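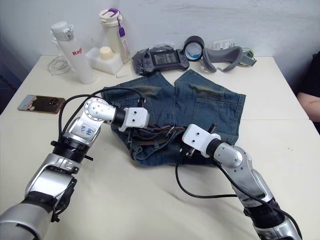
**By Ginette Beaulieu, for Plorkadus**
Clinbridge, Saturday, May 6, 2023

# Plorkadus opens a summer denim rail in Clinbridge, belts included

Plorkadus, the second-hand clothing shop on Carrier Street in Clinbridge, is delighted to announce the opening of its first summer denim rail, with 200 pairs of shorts and jeans ready for new homes and many of them sold with a belt already threaded through the loops. The rail is called Besia, and it will stay up until the last weekend in August, or until it is bare, whichever comes first.

Anyone who has bought second-hand denim will know the small disappointment of getting home with a lovely pair of shorts that are a touch too big at the waist. We have heard that story at our till more often than we can say, usually from somebody holding the shorts up with one hand while they tell it. So over the winter we began keeping the belts that came in with donated trousers, where before they would have gone into the big basket by the door, and pairing them up with denim that wanted a little help.

Every pair on the Besia rail is laid out flat on the sorting table before it is priced. We go over the seams and the hems, feel inside the pockets (a great many shopping lists live in there, and we are fond of them all), and see that the belt loops are sound. Then we try the belt, do up the buckle, and decide whether the two get along.

"People come in for shorts and ask me what to wear with them, and the belt was always an afterthought," said Solange Fehr, who runs the shop floor at Plorkadus. "I wanted them to lift a pair off the rail and find that part done. If they have a favourite belt at home already, that's fine too, we'll take ours off and knock the price down."

Faded denim is very welcome on the rail. A bit of wear across the leg, a paler patch near the hem, a change of colour where years of sitting and kneeling have left their mark — we think these are part of the charm, and we price them just the same as the darker pairs. What we do hold back is anything with a split seam or a loop hanging by a thread, and those go into the mending box for our Tuesday table.

The belts are as mixed as you would expect from a town's worth of wardrobes. There are plain ones and fancy ones, narrow ones and some very broad ones that must have been somebody's pride and joy. The woven kind has been a particular favourite in the shop, as the prong can go in wherever there is a gap in the weave and there is no fretting over which hole you are on this year.

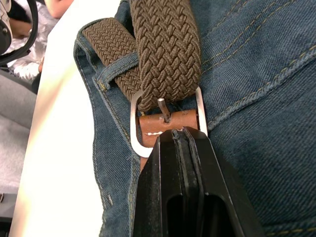
*Braided brown belt with a silver metal buckle and leather tab, on blue denim.*

Shorts on the Besia rail start at £5, belt included. Larger and smaller sizes hang together, marked with a card on the hanger, and there is a mirror and a curtained corner at the back of the shop for trying things on. Please do take your time in there.

Plorkadus is also asking the people of Clinbridge to look through their drawers. We hope to take in 500 more pieces of denim before August is out, along with any belts that have lost their trousers along the way. Washed and folded is a great help, but we are not fussy about how things are bagged. Donations can be left at the Carrier Street counter whenever the shop is open, and if you would like your bag back, just say so.

The denim rail opens today and there will be tea on, as there generally is.

**About Plorkadus**
Plorkadus sells second-hand clothing and accessories from its shop on Carrier Street, Clinbridge, and holds a mending table there every Tuesday afternoon.

**Press enquiries**
Ginette Beaulieu, Plorkadus, Carrier Street, Clinbridge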